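Tibor Somogyi builds grippers at the big round table in his living room. He has a desk in the spare room, but it's too small, and he likes to have space to reach across.

"I started with a claw from a kit," he says. "It could hold a block. It couldn't hold anything I own."

That was last December. The project is now called Fimelo, after a name his daughter gave to a stuffed animal, and it takes up most of his evenings. The idea is a small arm that can sort the mixed bin by the front door. Before the arm, though, he wanted to get the fingers right, so he works with grippers held in the hand.

"You learn more in five minutes of holding it yourself than in a week of watching a motor," he says. "You feel where it slips."

He keeps a notebook of grasps. There are 674 entries in it so far, and 293 of them are marked as drops. Most of the drops are soft packaging. Thin film slides over whatever is inside it, so the pads can be tight on the bag while the contents move.

"Hard things are easy," he says. "A bag is two things. You have to decide which one you're picking up."

Pin-yu Kao, a friend who repairs sewing machines, comes over when she can and takes the other side of the table. She was the one who told him to stop testing on foam cubes and use what was in the house. She also pushed for a cloth on the table.

"On bare wood everything skates away from you," she says. "And a cloth wrinkles, so you have to deal with that too -- people have cloth in their homes."

Somogyi sets a limit of 35 grasps a session. After that, he says, his hand starts to help the gripper without his noticing, and the notes are no good. He changes the pads when the texture wears down, and he writes down which side went first.

The arm itself is still in parts. He has the base and up to 5 joints, depending on whether the wrist he has on order fits. He doesn't have a date for finishing it.

"I want it to pick up a ball of yarn and put it back down without a tail hanging off," he says. "Then I'll think about the bin."

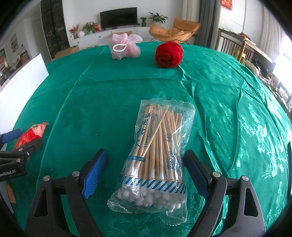
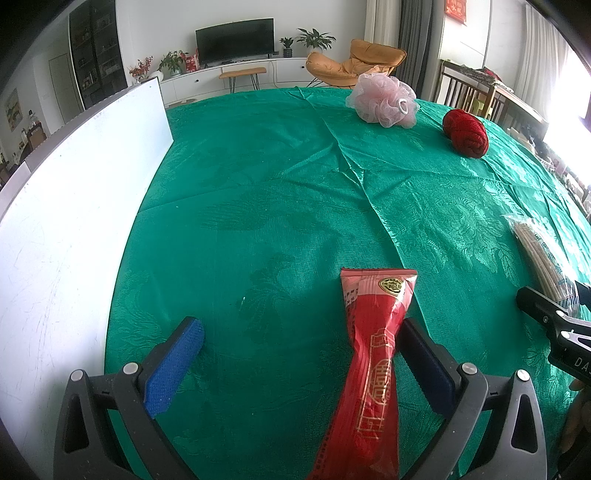
Grippers at the table, with the yarn at the far side in both pictures.

Interview by Tatiana Šimko
Sep 5, 2026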